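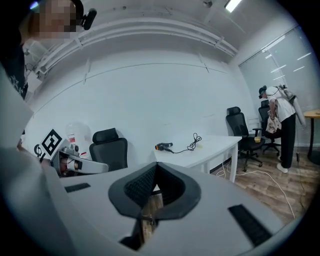
Back room, with the white desk, the tangle and the good chair

From: Ffion Ellis
To: Mostyn house list
Subject: Re: Back room, what stays and what goes

Gualtiero Longo wrote:
> I would like the back room cleared by the end of January so
> the Illel shelving can go in. Please say what you want kept.
> Anything unclaimed goes to the Driditora sale. I propose to
> start with the desk, which I have never seen anyone use for
> writing.

Gualtiero, all,

I want the desk kept. It's white, it's rectangular, it has thin legs and it goes with everything by virtue of not trying. True, I haven't written so much as a shopping list on it, but I have put things down on it for years and I'd call that use. If we sell it we'll get 17 pounds and then spend 80 on another one, as we did with the hall table.

The small black thing with the orange tip is on it at the moment. Two people have now told me it's a hairdryer and one that it's a heat gun. Would whoever owns it please settle the matter before someone does their fringe. The cable could do with coiling as well. It starts out coiled, to be fair, and then loses heart halfway across the desk.

The black office chair I'm less sentimental about, although it has a high back and a padded headrest and I suspect half of you will claim it once I've let it go. First reply gets it. Mitent wanted 60 for one without the headrest, so don't all pretend you're doing me a favour.

There's also a whitish plastic bottle with a little red and white label. I couldn't read the label from where I was and I'm not unscrewing anything to find out. Owner to collect, please, and not by way of my kitchen.

The wooden floor can stay. I mention it only in view of how thorough the last clear-out was.

On the shelving: has anyone measured? The Illel units come in two widths and the wide one is 1,000 mm, which I think puts it across the socket if the desk stays put. I can shift the desk along a bit — it isn't heavy, just awkward through the legs — but I'd need one other person, after six.

Ffion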